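Jornada de puertas abiertas en Tilari: una tarde entre cortometrajes a medio hacer

El 28 de agosto de 2019 fui a la jornada de puertas abiertas de Tilari, la residencia de cine que lleva dos años funcionando en la antigua hilatura Jalier, y todavía no se me ha pasado el entusiasmo. Iba a quedarme una hora. Salí cuando ya estaban apagando las luces del patio.

La visita empieza en la sala de montaje, que es estrecha y tiene las paredes forradas de fichas con el orden de las secuencias. Estaban trabajando en "Skotodberg", el documental de Flurina Fuchs sobre un pueblo de montaña que se quedó sin tren. Nos puso el mismo arranque dos veces, primero con la voz de la directora y después solo con el viento y una puerta que golpea. ¡Qué diferencia! La segunda versión me dejó pegado a la silla. Fuchs contó que tiene 80 horas de material y que la película durará lo que tenga que durar (alguien de la productora Gunawardena, al fondo, carraspeó).

De ahí se pasa al archivo, mi parte favorita. Guardan 1.453 bobinas de cine doméstico donadas por familias de la zona: bodas, ferias, nevadas, un perro que persigue a la cámara durante tres minutos enteros. Se pueden ver en una moviola pequeña, por turnos, y había cola. 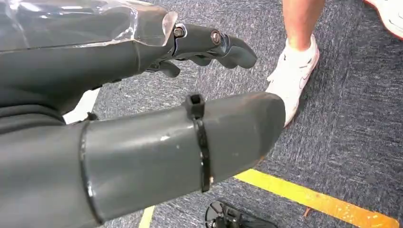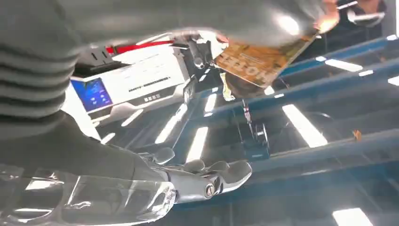
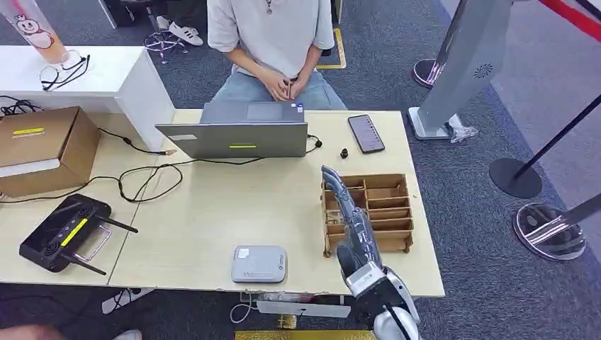

Lo que más me interesaba era el coloquio sobre cómo se estrena un corto cuando no hay distribuidora, y fue estupendo, con mucha más gente preguntando que hablando desde la tarima. Fuchs explicó que su primera película la vieron en salas 1.000 espectadores, casi todos en pueblos a los que ella misma llevó la copia en coche. Defendió los pases con poca cosa: una mesa larga de madera clara, un portátil abierto y los cables negros enredados encima, como en la última foto, le parecen suficiente oficina para organizar una gira. Lo difícil, dijo, es conseguir que el bar del pueblo cierre la tele esa noche. También habló de dinero, con cifras que pidió no publicar, y de lo mucho que cuesta que un festival conteste a un correo.

Después proyectaron tres trabajos de residentes en la nave grande. El sonido rebota un poco en las filas de atrás - conviene sentarse hacia la mitad - pero la pantalla es magnífica. Me quedo con el segundo, una pieza sin diálogos sobre una panadería de madrugada, rodada casi entera en planos fijos. Cuando la panadera por fin mira a la cámara, se oyó a media sala contener la respiración. Lo volvería a ver mañana mismo.

Si pensáis ir, la nave es fría incluso en verano y el café del patio solo acepta efectivo. El autobús de vuelta pasa poco, así que mirad el horario antes de entrar. En septiembre habrá otra sesión con el montaje avanzado de "Skotodberg", y la moviola del archivo seguirá abierta para quien quiera acercarse con bobinas de casa. Yo ya he llamado a mi tía para preguntarle por las suyas.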